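06/04/2024, plug station, weekend shift

Started late. The Pollari drive was full again and I had to move the February folders over to the Erkance box before the recorder would even open a new session. Somebody please set that up to run overnight.

Goal for the plug task is 1,000 good episodes by the time Prudgate wants the first training run. Got 104 today, all by teleop, and threw out the ones where I dropped the plug and went back for it more than once. One clean retry is fine to keep. I think the policy needs to see a few of those. Lech Kozłowski disagrees and wants them in a separate folder, so I tagged them "retry" and he can filter.

Rules I used, so the next person does the same:
Strip goes down at a new angle every ten episodes. Don't square it up to the rail.
Change which plug is the target each time, and write the color in the prompt line. "Teal" and "green" have been mixed up in older sessions. Look before typing.
Leave the white cord however it falls.
Both arms back at home before you hit stop. 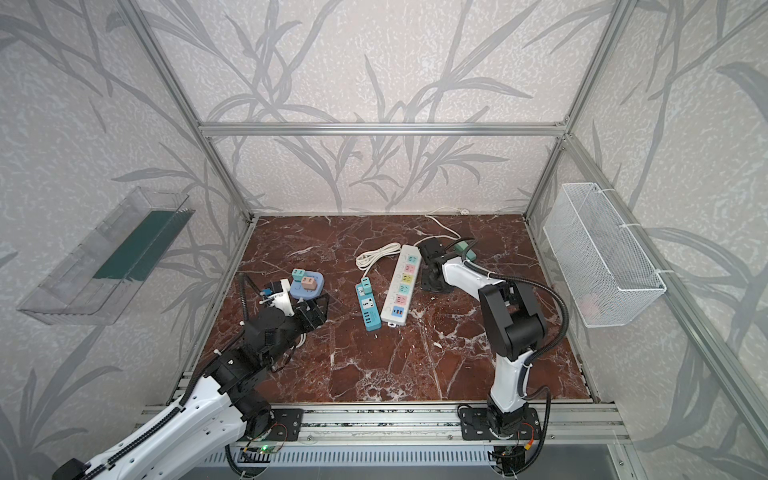
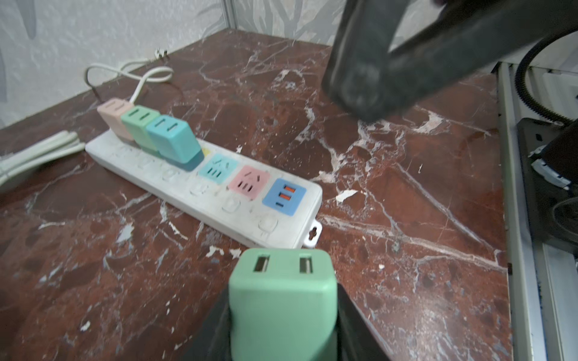

Plugs, white strip, marble floor.

Grip matters more than I thought. If the fingers close too low on the cube, the prongs go in crooked and you end up pushing the whole strip across the floor. Better to hold high, come straight down, and let the other arm steady the strip from the side. That costs a couple of seconds per episode but the motion is much cleaner. I went back and marked my first batch from this morning as low grip, did not delete.

Wrist view lagged twice. Restarting the recorder fixed it both times - no idea of the cause. Check the timestamps on anything recorded right before lunch.

Adamczyk asked for some 3,000 episodes across all tasks. At today's pace that is a long way off with one operator. First 100 from today are copied, last four still on the local disk.

To do:
- ask Lech about the retry folder name
- shorter prompt list, mine has duplicates
- replay ten random episodes before anyone trains on this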